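Can You Really Taste Carrots in Your Eyesight?

Somebody has probably told you that carrots help you see in the dark. Maybe it was a grandparent, and maybe there was a pile of carrots on your plate at the time. Should you believe it?

Let's be a bit suspicious. When someone tells you a food does something amazing, there are two good things to ask. How do they know? And what would we see if it were wrong?

Start with the part that is true. Carrots contain something called beta-carotene, and that is what makes them orange. Your body can turn it into vitamin A. Your eyes need vitamin A to work in dim light, and people who get far too little of it can have real trouble seeing at night.

So far, so good. But look at what has happened to the story by the time it reaches your plate. "You need some vitamin A" has turned into "more carrots, better eyes". Those are very different claims. A bike needs air in its tyres, but if the tyres are already full, pumping harder won't make you go any faster. 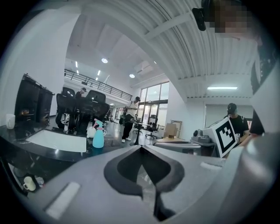

Reading time: 2 minutes

Most children who eat a mix of foods already get enough vitamin A. It is in eggs, milk, spinach, sweet potatoes and plenty of other things. For them, an extra carrot is a nice crunchy snack and that's the end of it. It won't let you read under the covers without a torch, and it won't mean you can throw away your glasses. Glasses fix the way light bends inside your eye, and no vegetable does that.

Where did the big claim come from? In Britain, during the Second World War, newspapers said that night pilots could spot enemy planes because they ate lots of carrots. The pilots also had radar, which was a secret. Some people say the carrot story was made up to hide it. That's a great tale, but be careful with it too – historians are not sure that anybody on the other side was fooled.

What about turning orange? This one sounds like nonsense, and it isn't. If you eat an awful lot of carrots for weeks, your skin can go a bit yellowy-orange, mostly on your palms and the soles of your feet. It fades when you cut down.

You could test the night-vision claim yourself, but think before you trust your answer. Suppose you eat a carrot on Thursday and then find your slippers in the dark. Was it the carrot? Or did you wait longer for your eyes to get used to the dark? Or did you just remember where you left them?

Related
Does sugar make you bouncy?
Do goldfish forget everything?
Is the Moon bigger when it's low in the sky?
Will swallowed chewing gum stay inside you?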